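How to Write a Professional Bio You Can Use Everywhere

Most people write their bio in ten minutes, the night before someone needs it. The result is a list of job titles. With a little more time you can write one bio, cut it to three lengths, and stop starting over every time you are asked.

Set aside 40 minutes and open a blank file.

Step 1. Collect the raw material

Write down every role, project and client you would be willing to talk about with a stranger. Don't edit yet. Next to each entry, note what changed while you were there. "Managed the Lillwood account" is a task. "Moved the Lillwood account from paper orders to online orders" gives the reader something to ask you about.
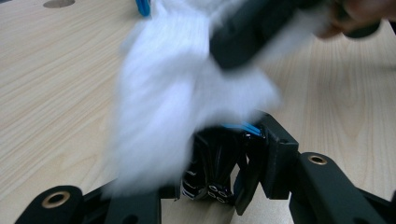 Photo: Sinaga

Step 2. Pick one reader

A conference organizer, a hiring manager and a possible client look for different things. Choose the one who matters most this year and write for that person. Cross out anything on your list that this reader would skip. Most people cross out more than half.

Step 3. Write the first sentence

Say what you do and who you do it for. Leave out "passionate," "seasoned" and "results-driven." Keep it under 22 words. For instance:

"I help small manufacturers in Bisville hire and train their first sales teams."

If you work for a company, name it here. If the company is not well known, add a few words on what it does. 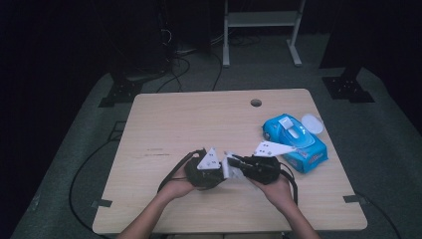

Hands at work on a light wood tabletop.

Step 4. Add proof

Choose two items from your list and give each one a sentence. Use figures if you have them and are allowed to share them. My first full draft came to 604 words, and nearly all the extra length was in this part. I kept a project at Girkum and one training program and dropped the rest.

Step 5. Cut to three lengths

Long: 400 words, for your own website.
Medium: one paragraph, for event programs and proposals.
Short: your first sentence, for social profiles.

Start with the long version and cut down from there. Check that your name and job title match in all three.
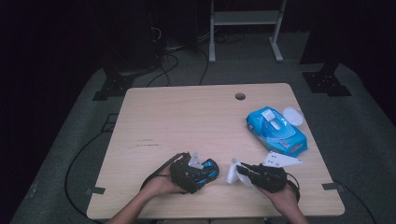 Both hands full, with another white piece lying on the table.

Step 6. Read it out loud

Mark every place where you stumble and rewrite those lines. Then read the medium version again as if a host were introducing you on stage. If you wrote in the first person, make a third-person copy now, as many organizers ask for one.

Step 7. Save and review

Keep all three versions in one file, with the month in the file name. Look at it again in April and October, and whenever you change jobs. Replace the old version on your website first, then work through your profiles.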